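Sections 1 through 3 must be finished and the arm homed before you start here. The steps below assume Groltine is running on the control PC and that Clusomside, the perception service, shows green in the status bar.

## 4. Setting up a place task on a plate

A place task has two parts: the target, where the item should end up, and the release rule, when the fingers open. Set the target first. Groltine will not save a release rule without one.

### 4.1 Teach the target

1. Open **Tasks > New > Place** and give the task a name. Names may use letters, numbers and underscores.
2. Put the plate on the table inside the work area shown in the overhead view.
3. Click **Find surface**. Clusomside fits a plane to the tabletop and draws it in green. If the plane looks tilted, click **Clear** and run it again.
4. Click **Find target** and choose **Round, flat**. A circle is drawn over the plate rim.
5. Drag the circle if it is off. It only has to match the outer rim. Shadows inside the plate do not matter.
6. Click **Save target**.

**Note:** Plates close in color to the table are found poorly. A blue plate on a white table works with the default settings. For a white plate, turn on **Use depth edge** under **Advanced**.

### 4.2 Set the grip

1. Select the item class. For bread, crackers and similar, use **Soft, dry**.
2. Set **Grip force** to 7. The scale has no unit; it is a share of the limit set in section 2.3.
3. Set **Grip height** to **Upper third**. Holding the piece near its top leaves the lower part clear of the fingers when it reaches the plate.
4. Leave **Regrip on slip** off for now.

**Caution:** Do not use **Rigid** for bread. The fingers close until they meet full resistance and will crush the piece.

### 4.3 Check the hover pose

The hover pose is the last stop before the item goes down. Check it once for every new target.

1. Set **Speed** to 20 percent.
2. Click **Run to hover**. Keep one hand on the stop button.
3. When the arm stops, look at it from the front and from one side. The piece should be over the flat part of the plate, between the fingers, with a small gap underneath. 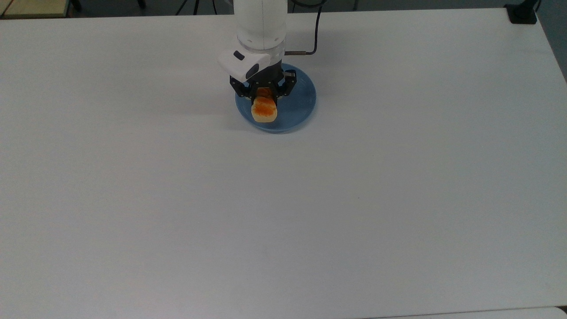 4. If the piece is over the rim, use the arrow keys to move the arm. Each press is 2 mm. Click **Update target** when done.
5. If the camera cable pulls tight at this pose, go back and choose another approach angle under **Path**. A tight cable shifts the camera mount, and the hand-eye calibration will have to be repeated.

### 4.4 Set the release rule

1. Open the **Release** tab.
2. Choose **On contact**. The arm lowers until the wrist load drops, then opens the fingers.
3. Set **Max travel** to slightly more than the gap you saw at hover. If no contact is found within this distance, the arm stops and holds the item.
4. Set **Open width** to **Partial**. Full opening can push the plate if the fingers are low.
5. Click **Save**, then **Run once**.

The result appears in the log panel. Error 283 means the target was lost between hover and release, usually from someone reaching over the table or a change in lighting. Clear it, run **Find target** again and repeat the step.

**Note:** Settings saved before the June release do not include **Open width**. They load with full opening. Change this by hand in each old task.

Changes to the default release rules go through Sigrún Oddsson. Send calibration files to Hugo Pons along with the log from the failed run.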